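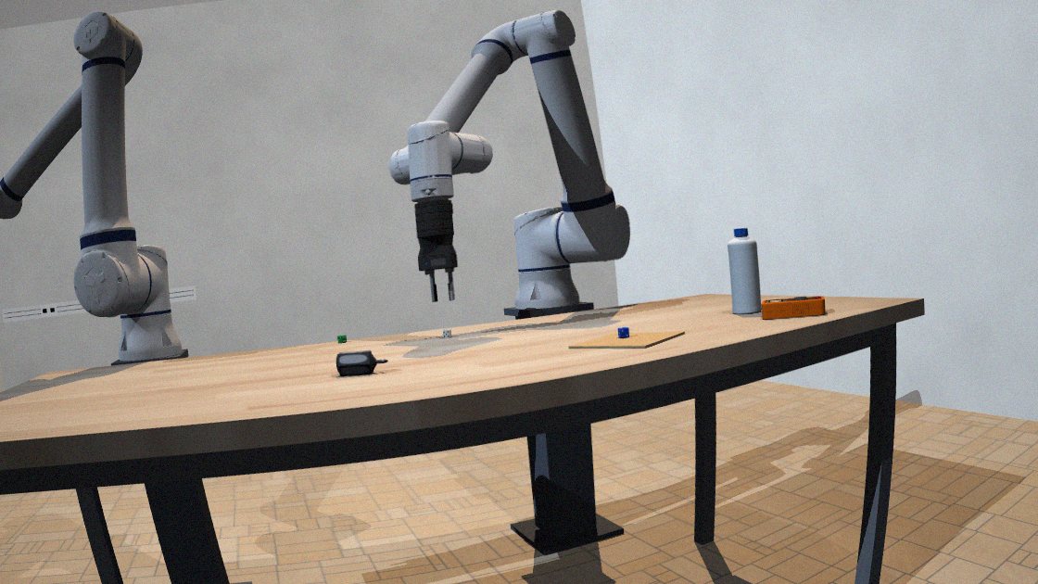

Figure 7.1 Two arms at one table, simulated. The dice, the bottle and the other small items are within the work area of the cell.

Chapter 7
What Will It Cost, and What Did You Forget?

I've read a lot of equipment requests, and most of them start with the arm. I get it -- the arm is the fun part! You pick a reach, you pick a payload, a salesperson sends over a nice clean number, and you feel like the budget is half done. Then the table shows up on a separate invoice, and so do the mounting plates, the gripper, the cables and the training days.

My own first request was for a small sorting cell at a company called Memine. I left out the gripper completely. Lirkum, our supplier, had quoted the arm bare, and I hadn't read far enough down the page to notice. The gripper came to $1,855, and a set of spare fingers added another $128. Neither would have sunk us if I'd asked in October with everyone else, but I was asking after the money had been handed out, and the arm sat in its crate while I wrote memos.

So in this chapter we'll build a budget from the table up. We'll start with the job (what gets picked up, how big it is, where it has to go), then work through the tooling, and only then shop for an arm. I'll also show you how to plan a cell in simulation before you sign anything, and how to decide between one arm and two, a question my students at Korbridge always want to answer too early.

Keep Figure 7.1 handy. In Exercise 1 you'll write a parts list for it, with a contingency line of 20 percent.

7.1 Start With the Job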